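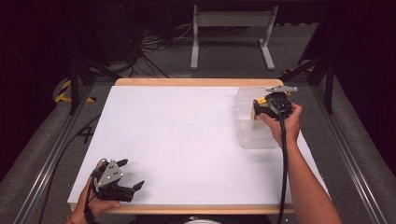 Passei a tarde a arrumar miudezas e estou satisfeitíssima com o resultado, por isso tenham paciência, que hoje o assunto é caixas. Caixas transparentes, mais precisamente. Sou capaz de falar disto durante muito tempo (a minha irmã já foge quando me ouve dizer a palavra "arrumação").

Tudo começou em março, quando comprei 20 caixinhas da Sutero numa promoção e as enfiei no armário ainda dentro do saco. Ficaram lá meses! Entretanto as peças pequenas foram-se espalhando pela casa: na gaveta dos talheres, no bolso do casaco, dentro de uma caneca que já ninguém usava para beber. Quando me vi a procurar uma única peça à hora do jantar, de joelhos, achei que já chegava.

A primeira coisa que aprendi foi a trabalhar em cima de um quadro branco deitado na mesa. Parece um pormenor de nada, mas muda tudo. Uma coisinha amarela em cima de madeira perde-se num instante - em cima do branco salta logo à vista. E se o quadro tiver moldura, melhor ainda, que as coisas redondas já não fogem para o chão com a mesma facilidade.

A segunda foi pôr a caixa num canto, do lado da mão com que se arruma, e deixar o meio livre. Eu fazia ao contrário, caixa no centro e tralha em toda a volta, e acabava sempre com a manga a arrastar metade das coisas. Agora vai uma peça de cada vez lá para dentro, devagarinho, e confesso que me sabe bem o barulhinho de cada uma a cair no fundo.

Quanto às caixas, também experimentei as da Clolon, que são opacas e bem mais bonitas na prateleira. Só que passada uma semana já não fazia ideia do que lá estava, e lá ia eu abrir 17 tampas à procura de um elástico. Voltei às transparentes e não me arrependo. As tampas é que continuam por resolver, umas fecham bem e outras têm vontade própria.

No fim gosto de ver o quadro outra vez todo branco, sem nada por guardar. Dá-me uma paz enorme!

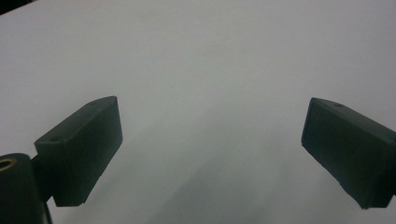

Poul Arnardóttir escreveu-me a dizer que separar por cor é perder tempo, e que o melhor é separar por uso, com uma etiqueta na tampa e outra de lado. Talvez tenha razão quanto às etiquetas. Na cor não cedo, pelo menos enquanto me lembrar de que os amarelos estão na caixa da direita. Amanhã pego na gaveta dos botões - desejem-me sorte.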